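メモ：列名かえました（8/15/23）。古いスクリプトは動かないはず。下の「変更点」を先に読んでください。

# hevermont-woodcare

台所の木の道具の手入れ記録。まな板、しゃもじ、木べら、鉢、盆。
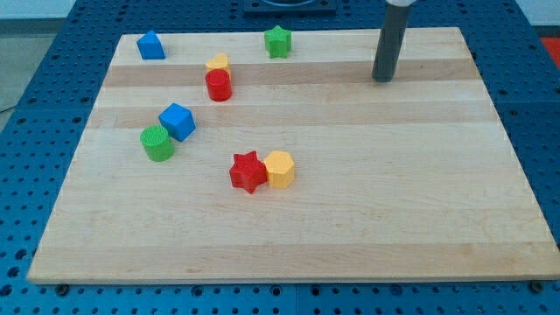 もともと自分用の表計算ファイル。人に見せろと言われることが増えたのでCSVに直して置いた、それだけ。なので体裁はバラバラ。文句は歓迎、ただし返事は遅い。

## 中身

- `records.csv` 手入れの記録。1行＝1回の手入れ。全部で1,000行
- `items.csv` 道具の一覧。300点。樹種、形、使いはじめた月、置き場所
- `finishes.csv` 使った油とワックスの一覧、33種類
- `notes/` 走り書き。読めるものだけテキストに起こした
- `scripts/` 集計用。Pythonのが二つ、シェルのが一つ。シェルのほうは壊れてる

写真は別フォルダにする予定だったけど整理が追いつかず。とりあえず入れてない。

## 列の説明（records.csv）

| 列 | 内容 | 備考 |
|---|---|---|
| `item_id` | 道具の番号 | items.csvと対応 |
| `month` | 手入れした月 | 日付までは無し |
| `wash` | 洗い方 | 水／湯／洗剤／塩 |
| `dry_h` | 塗る前に乾かした時間 | 空欄多い |
| `sand` | やすりの番手 | かけてなければ0 |
| `finish_id` | 油の番号 | finishes.csvと対応 |
| `coats` | 塗った回数 | |
| `wipe` | 拭き取りの有無 | y / n |
| `smell` | 翌日のにおい | 自分の鼻。0〜3 |
| `feel` | 手ざわり | 自由記述、長いのもある |
| `memo` | なんでも | 改行入りあり、注意 |

`smell`は主観。風邪ひいてた時期の行は`memo`に「鼻×」と書いてある。集計するときは外したほうがいい。外さなくても結果はあまり変わらなかったけど。

`feel`は表記ゆれがひどい。「さらさら」「サラサラ」「さらっと」が全部ある。統一はしない。微妙に違うつもりで書いてる行もあるので。

## 樹種の書き方

items.csvの`wood`列。

- ひのき、ほお、いちょう、メープル、ぶな、くるみ、オリーブ、竹（木じゃないけど入れた）
- 買ったときの表示そのまま。自分で見分けたわけではない
- 表示がなかったものは「不明」。けっこう多い。もらいもの、古道具
- 寄せ木のものは`laminated`をyに。複数の樹種なら`wood`に「＋」でつなぐ

「桜」と書いてあるものは信用しないこと。樺のことが多いらしい。うちの表では表示どおり「桜」のままにしてあるので、気になる人は各自で読み替えを。

## 油について

いちばん聞かれるのでここに書いておく。どれがいいかは道具と使い方による。としか言えない。

**乾性油（あまに、えごま、くるみ）**
固まる。塗って放っておくとべたつきが残るので、かならず拭き取る。乾くまで待てる人向け。冬は遅い。梅雨はもっと遅い。一度べたつくと、結局やすりからやり直しになる。

**不乾性油（オリーブなど）**
手軽。台所にある。ただ、しばらく置くとにおう。うちの記録だと`smell`が2以上の行はほぼこれ。毎日使って毎日洗うへらなら気にならない。鉢に塗って棚にしまって後悔した（notes/hachi.txt）。

**ミネラルオイル**
におわない。固まらない。洗うと抜けていくので塗り直しが多い。まな板には今のところこれを使うことが多い。

**ワックス入り**
Farkisentの缶と、McKinnonのバーム。どちらも蜜ろう入り。Farkisentのほうが硬くて、冬は湯せんしないと布につかない。McKinnonは柔らかいかわりに減りが早い。水のはじきは塗った直後なら同じに見える。差がつくのはその後で、そこはrecords.csvを見てほしい。

ナッツ系の油はアレルギーのある人がいる家では使わない。人にあげる道具にも塗らない。くるみ油を塗った道具は`items.csv`の`nut`列がy。ここは確認しなおしたので大丈夫なはず。

ウエスの始末。乾性油を拭いた布は丸めて捨てない。熱をもって燃えることがある。水につけるか、広げて外で乾かしてから捨てる。これだけは本当に守って。

## うちの手順

正解というつもりはない。記録がこの順でついている、という意味で載せておく。

1. 洗う。洗剤は薄く。においが強いときは粗塩
2. 立てて乾かす。日なたには出さない（反った。二枚だめにした）
3. 毛羽立っていたらやすり。240番からはじめて400番で終わり
4. 濡れ布巾でさっと拭いて、もう一度乾かす。毛羽がまた立つので400番を軽く
5. 油。木口を先に、多めに
6. 20分置いて拭き取る
7. 一晩立てておく

5の「木口を先に」は途中から始めた習慣。古い行では守られてない。どこから変えたかは`memo`に書いたつもりで書いてなかった。すみません。

長方形のまな板の場合、裏も必ず塗る。表だけ塗ると反る。反りを測った行は`warp_mm`という列が別ファイルにあったが、測り方が毎回ちがったので載せるのやめた。

## 集めかた

ほとんど自宅の分。残りはDrodsideの貸し台所に置いてある道具で、手入れを引き受けている期間だけ記録した。貸し台所のほうは使われ方が荒い。食洗機に入れられた形跡のあるへらが混じっている。`items.csv`の`place`列で`home`と`drodside`に分けてあるので、まとめて平均を出さないほうがいいと思う。

記録は手入れのその場で紙に書いて、あとから打ち込んだ。油のついた紙で字がにじんだところは空欄。推測で埋めることはしてない。

偏りについて。

- 気に入っている道具ほど手入れ回数が多い。当然だけど集計に効いてくる
- だめになった道具は途中で記録が切れる。`retired`列がyのもの
- 新しい油を買うと嬉しくてそればかり使う時期がある
- 夏場は手入れをさぼる

## 使いかた

```
python scripts/join.py records.csv items.csv > joined.csv
python scripts/by_finish.py joined.csv
```

標準ライブラリだけで動く。文字コードはUTF-8、BOMなし。表計算ソフトで直接開くと化けるかも。読み込みのときに指定してください。

`memo`の改行で行数が合わないと言われたことがある。CSVとしては正しく引用符で囲んであるので、`wc -l`で数えないでほしい。

## 変更点

- `oil_id` → `finish_id` に変更。ワックスも入っているのにoilは変だった
- `item_no` → `item_id`
- `smell`の空欄と0を区別した。前は全部0になっていた。前の版で集計した人はやりなおしを
- `dry`を`dry_h`に。単位は時間
- 竹の道具の`wood`が「不明」になっていたのを直した
- notes/ のファイル名をローマ字にした

3月に出した版は消してある。番号の振り方が違うので混ぜないこと。

## わかっている問題

- finishes.csvに同じ油が二度出てくる箇所がある。瓶を買い替えたとき別番号にしてしまった。ロット違いとして残すか、まとめるか、まよい中
- `sand`に「320くらい」と文字が入っている行がある。スクリプト側では飛ばしてる
- 盆のうち塗りものは本来対象外。漆の上から油を塗る意味はない。まぎれこんだ分は次で抜く
- 単位のない`coats`。0.5は「半分だけ塗って来客で中断」の意味
- `scripts/monthly.sh`は動かない。直す気はある

## よく来る質問

**黒ずみは油で消える？**
消えない。かびなら削るしかないし、奥まで入っていたら削っても残る。鉄気で黒くなったのは別の話で、notes/kuro.txtに少し書いた。

**新品にも塗る？**
塗る。ただし、白木のまま使う前提のひのきやいちょうには塗らないことが多い。使うたびに濡らしてから使えばいい、という考えかた。どちらがいいかこのデータではわからない、塗ってないものは記録に出てこないから。

**サラダ油でもいい？**
やったことはある。`finish_id`が07。結果は見てのとおり。

**どのくらいの間隔で？**
水をのせてみて、すぐ染みるようなら塗る。カレンダーでは決めてない。

## ライセンスなど

データはCC BY 4.0、スクリプトはMIT。出典は「hevermont-woodcare」と書いてもらえれば十分。商売に使うのもかまわないけど、特定の油をほめる材料としてだけ切り出すのは勘弁してください。一軒の台所と貸し台所ひとつの記録でしかない。

間違いの報告はissueへ。道具の番号と行がわかるように書いてもらえると助かります。番号なしだと探すのに時間がかかるるので、後回しになります。

## TODO

- [ ] finishes.csvの重複
- [ ] 塗りものを抜く
- [ ] `feel`の用語メモを作る（統一はしない）
- [ ] 紙の記録の残り、箱ひとつ分
- [x] 列名の整理
- [ ] monthly.sh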